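Cutting Back on Coffee Without Quitting

I started drinking coffee at 19, in a job where the day began at 5 a.m. and the pot was already on. By this spring I was up to six cups a day. I added it up one evening and got over 400 milligrams of caffeine before lunch, and then I kept going until dinner. I was sleeping badly and waking up with a headache that went away after the first cup. My doctor didn't make a big thing of it. She asked how much I drank, wrote it down and said I might try less.

I tried stopping all at once in October. It lasted two days. I had a headache behind both eyes and I was short with Hiyori Okabe over a spreadsheet, and I had to apologize to her later. After that I decided to do it slowly.

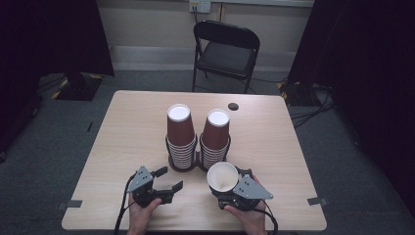
The cup stacks, brown paper, upside down.

The first thing I did was keep a list. Each cup got a line with the time and whether I had wanted it. Around half of them I hadn't wanted at all. I had been walking past the machine, or someone else was getting up, or a meeting was dull. The 3:30 cup was the worst one. I never finished it and it still kept me up until one.

So the 3:30 cup went first. I gave that a full week before touching anything else. Then I dropped the one right after lunch and went for a walk in its place, 15 minutes, usually down to the canal and back. Ezequiel Manríquez came along a few times. He drinks tea and has no opinion on any of this.

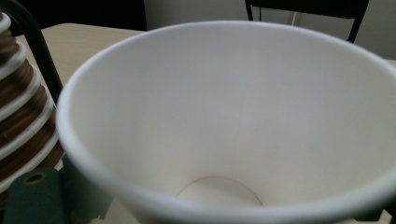 Size turned out to matter more than I expected. At home I use a small mug that was my aunt's, and two of those in the morning is plenty. Out of the house I would fill whatever was there, right to the top. A wide white paper cup with plain sides gives you no line to stop at, so you pour until it looks full. Now I pour half and sit down with it. If I want the other half I have to get up again, and most days I don't.

I also tried mixing in decaf. Myfanwy Hopkin told me to go a quarter at a time – one part decaf to three parts regular for a week, then half and half. The first week tasted the same to me. At half and half I noticed it was a bit flat, but I got used to it. I buy the decaf from Rawat, the grocery on my corner, and grind it a little finer than the regular.

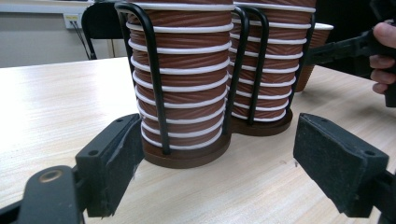

I stayed at half and half for nearly a month before I went any lower. The headaches came back for three days and were mild. Water helped some. Going to bed earlier helped more, though it took a while before I was tired at the right time.

These days I have two cups, both before 10 a.m., and a decaf after dinner if we have people over. I fall asleep by eleven most nights. I had hoped to have more energy in the afternoon and I can't say that I do – but the dip at three is shorter and I don't get shaky if lunch is late.
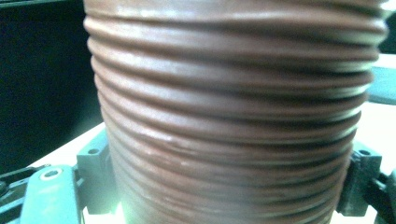 What I'd do differently

I would start the list sooner. I would also tell the people I work with before starting, so they know why I'm quiet at nine in the morning. And I wouldn't buy the big bag of herbal tea. It was peppermint and licorice, 70 bags, and I have used four of them.

Next month I may try one cup a day. I'm not in a hurry.

12 shares | 7 comments

Recent posts
Fixing the Drip Under the Kitchen Sink
The Bus to Suvenbridge and Back
Soup From What Was Left
A Year of Packing My Own Lunch

Contact | © Emiliano Ventura | Back to top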